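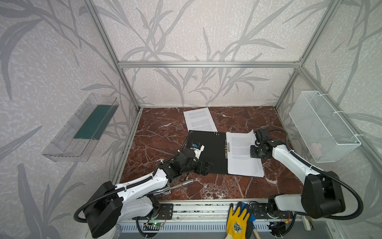 Vultlow has its town recipe book back, and this time there are enough copies to go around! The library on Kelemen Street put out the first printed edition this month, 210 pages of soups, pickles, pies and one very long argument about dumplings that runs through the margins of an entire chapter.

The project began with a call for handwritten cards last January. Organizers hoped for a few hundred. By spring they had 999 recipes, plus one that came in after the deadline and was politely saved for the next volume. Cards arrived from every part of town and from former residents as far away as Gisirard, many of them splattered with the very dishes they describe.
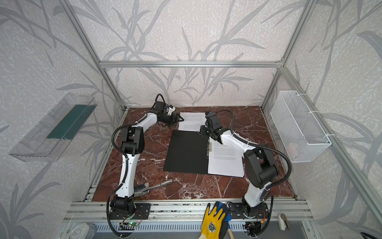

Sorting came next, and it took seven months. Four versions of the same plum cake had to be compared line by line, and old measures such as "a teacup" and "butter the size of an egg" were tested in real kitchens before anyone put a number on them. A recipe on a single loose sheet of white paper, like the one lying near the back of the marble tabletop, is easy to lose between two others, so every page got a chapter code in pencil before it went anywhere. The cooks' own wording was kept wherever possible – including "bake until it looks right."

The finished book is arranged by season, with a separate section for preserves. Autumn is the thickest chapter by far, thanks to Vultlow's apples, and the bean stew on its opening page has already become the dish to bring to a potluck. There is a lovely index too, which lists recipes by main ingredient as well as by name, so a glut of zucchini can be dealt with in minutes. 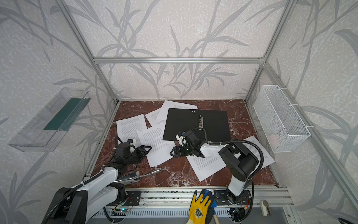 Marble-patterned work surface and leaf-print wallpaper.

The first printing of 2000 copies is on sale at the library desk and at the Cevard bakery, which is baking a different recipe from the book every morning. Go early – the walnut rolls were gone by 9 a.m. Cards for the second volume can be dropped in the box by the library's front door, stains and all.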